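Sorting mixed small goods: speaker notes
Clirnside materials handling session, 2026-01-12

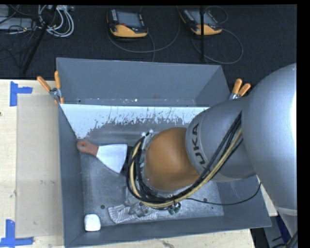 Slide 2. Start with the definition. A mixed bin is any open container holding items that share no common shape, stiffness or surface. At Ditside we logged 491 bins up to the end of July. 136 held at least one textile item together with at least one hand tool.

Slide 3. Item classes. Keep this short.
Rigid, flat: scrapers, putty knives, rulers. Low profile against the bin floor. The handle is the usable height, the blade is not.
Rigid, compact: blocks, caps, small housings. Corners are the usual place to find them.
Soft: cloths, gloves, bags. No stable outline. Measure weight, ignore dimensions.
Clear or shiny: film, sleeves, clips. Recorded late or missed in 93 bins.

Slide 4. Metal bins. Bare gray metal scuffs early and the finish turns mottled — pale blades and clear plastic lose contrast against it. Gandasow changed to a matte liner on one line. Show the miss rate before and after, then move on.

Slide 5. Order of removal. Soft items first if they lie over anything else. Long tools next, handle toward the wall or away from it, log which. Small parts last.

Slide 6. The Liu sheet. It has 4 columns: class, position, overlap, time out. Hand out copies now, pens are at the side table.

Questions go to the end. If short of time, drop slide 5 and keep the sheet.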